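# Borkdale double parts bin, 90 cm, after a year of use

Posted August 7, 2018

We bought two of these steel bins last summer to replace the plastic totes in our packing area. The short version: the body is very good, the finish is not, and I would buy them again at the same price but not at the new one.

## What it is

The Borkdale double is a pair of open-topped compartments, one behind the other, in gray painted sheet metal. The front compartment has walls that flare outward so you can get things out of the corners. A sloped panel divides it from the rear one. The floor is flat and folded up into the walls, so there is no seam in the bottom for small items to catch in.

It ships flat on a half pallet with a bag of bolts. Assembly took me and Bart Vanhove most of a morning for the pair. The instructions are one sheet with a drawing, and the drawing shows the divider the wrong way around. If your bolt holes don't line up, flip the divider before you reach for a drill. We drilled two holes we didn't need.

## What we use it for

Mixed light goods, mostly bagged or wrapped, that have to be picked out one at a time. Nothing sharp, nothing oily. The maker rates the floor of each compartment at 100 kg and we have never come close to that.

The flare on the walls is the best part of the design. Items slide back toward the middle when the bin gets low, and you aren't scraping your knuckles on a vertical side. The older Prundon bins we had before the totes had straight walls, and the last few items always ended up flat against the edge where they were hard to get hold of.

## Wear

The floor has lost most of its finish. It went dull within the first couple of months and picked up scuffs after that. It doesn't affect anything, and bagged goods don't snag on it. I run a hand over it when I clean and haven't found a burr yet.

The divider has done worse. Ours is faced in a pale coating that was supposed to take knocks, and the lower part has chipped and rubbed badly. The top half mostly has thin scratches running up and down.

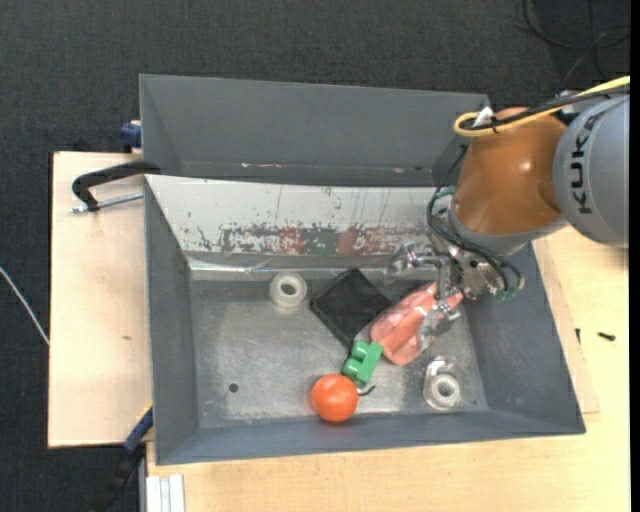 *Front compartment and divider, with a pink wrapped item on the right.*

I wrote to Borkdale about the coating in July and got a reply from Grażyna Walczak in their service department. She said the facing is treated as a wear part and isn't covered. A replacement panel can be ordered, but you have to unbolt the whole rear compartment to fit it. I think a part that is expected to wear should come out with two screws, and I told her so. She was polite and quick to answer, which counts for something.

The rear compartment has held up much better. There are small scrape marks low down and the back wall is still smooth.

## Cleaning

Easy. Vacuum first, then a damp cloth. Don't use a scouring pad on the divider — it takes the loose flakes off and then a bit more. The place to watch is the base of the sloped wall, where it meets the floor. Dust collects along there and a cloth doesn't always reach it. I use a paintbrush.

## Compared with the others

- **Prundon straight-wall:** cheaper and lighter. The walls dent if you lean on them. Fine for storage, poor for picking.
- **Rokar 2000:** heavier steel and a bare metal divider with nothing on it to chip. Lead time was too long for us when we ordered. If I were starting over I would wait for it.

## Verdict

Good points: solid body, sensible wall angle, no seam in the floor, parts available.

Bad points: the divider facing, the drawing, and the price increase since we bought ours. The bolts are also an odd length, so keep the spares from the bag.

Four out of five for the shape, three for the finish. If you handle soft or wrapped goods and don't care how the thing looks after a few months, it will do the job. If you have customers walking past it, get the Rokar.

**Update:** the replacement panel came on Friday. It has the same coating. I'm going to leave the old one in until it gets worse and put clear tape along the bottom of the new one before it goes on.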